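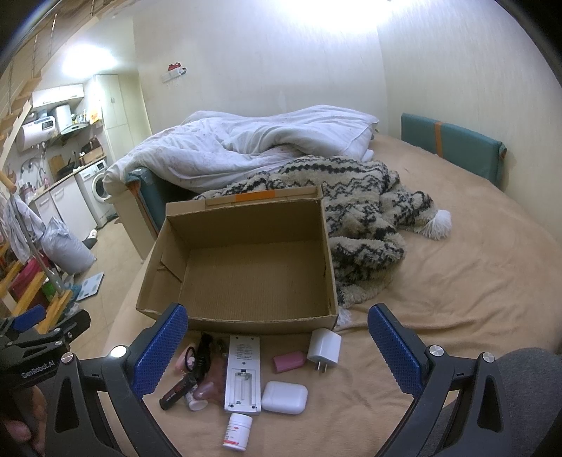
Start layout: open box, small stuff on the sheet in front of it, both fingers wide.

15 January 2020

Segmentation, pile-to-box task, Doloven branch. Continuing from the mess I left in December.

Grasp proposals on the bed pile are still greedy in the dumbest way. The scorer loves the white remote. It is big, flat, rectangular and face-down, so the antipodal check lights up along both long edges and everything else waits its turn. Meanwhile the white earbud case and the white charger keep merging into one blob with a confident mask. White on tan is fine, white next to white is apparently philosophy.

Changed:
– mask merge threshold down, depth edge weight up
– candidates per object capped at 27 (was 300, no idea who thought that was wise, git says me)
– crop is now the sheet only. The old crop let the blanket in, and the planner proposed grasping a zigzag.

Sudheer wants the box rim in the collision model as a real mesh. I have it as four planes. The near wall is torn and crumpled along the top, so my planes are optimistic there. Padded that one by 10 mm and moved on. He'll notice.

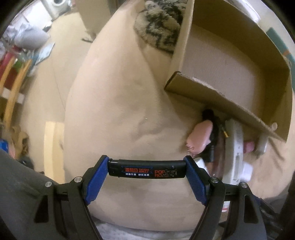

Black printed stick between the pads, held level. Box at upper right.

Good case for the in-hand pose estimator. Long thin thing, crosswise, one end stepped down narrower than the rest. The Medina model gets the axis right and then flips the ends whenever it feels like it. All that printing on the side ought to settle the question, but we downsample before the feature stage and the lettering turns to soup. Clodagh suggests running the full-res crop for the held object only. Costs us nearly 500 ms on my machine. Trying it anyway.

To do:
– rerun the flip test with the full-res crop
– ask Nipon if the pad texture is confusing the contact mask (blue diamonds get labeled "object" on some frames)
– rename the config called final_final_b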